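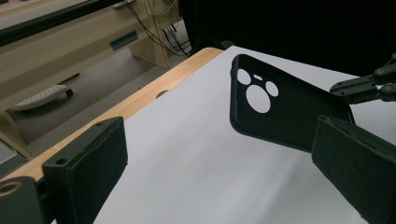
Uma capa de celular suspensa sobre o papel branco, com os dedos da garra de mão em primeiro plano. Foto: Plundovach

A capa de celular é um objeto sem mistério. Preta, emborrachada, quatro aberturas para a câmera e o flash, um destino quase certo no fundo de uma gaveta. Na Plundovach, porém, ela tem agenda. Naquela manhã de março seria apanhada 200 vezes, sempre por alguém que já sabia como se apanha uma capa de celular e que tentava explicar isso a quem não sabe.

Quem não sabe é Sarka, o programa que a empresa treina há dois anos e que, por razões que já ninguém discute, todos tratam no feminino. Sarka não lê manuais. Aprende vendo gente fazer, e a gente em questão segura uma garra com dois dedos grossos forrados de espuma, com uma câmera montada em cima. Fecha-se a mão, fecham-se os dedos. Cada movimento fica gravado, inclusive os que o autor preferia esquecer.

Passei uma tarde tentando. Tenho décadas de experiência em pegar coisas e imaginei que isso contasse. Na primeira tentativa empurrei a capa para fora do papel. Na segunda peguei a capa e, junto, uma ponta do papel. Lá pela vigésima, consegui levantá-la com a dignidade de quem tira uma azeitona do vidro usando dois tijolos.

O papel branco, explicam, ajuda a câmera a separar o objeto do resto. O pano escuro ao fundo faz sua parte. Já os cabos pendurados atrás da mesa e a régua de tomadas no chão não ajudam ninguém, mas Sarka terá de conviver com eles como todos nós.

Há um segundo método, mais caro e mais lento, que na casa chamam de Reuter: o operador se senta longe da mesa e comanda o braço por controle remoto. O atraso é mínimo e suficiente para enlouquecer. Uma demonstração de 20 segundos com a garra na mão vira um minuto e meio de negociação com as juntas. Em compensação, o braço só grava o que o braço consegue fazer – nada de torcer o pulso de um jeito que nenhum motor acompanha.

A pasta das capas tinha 1011 demonstrações quando fui embora. As minhas entraram, com uma etiqueta própria: "hesitante". Perguntei se serviam para alguma coisa. Servem, disseram, para Sarka saber como é uma correção no meio do caminho.

O próximo objeto, encomenda da Brarnby, é uma meia. Pediram 100 pares.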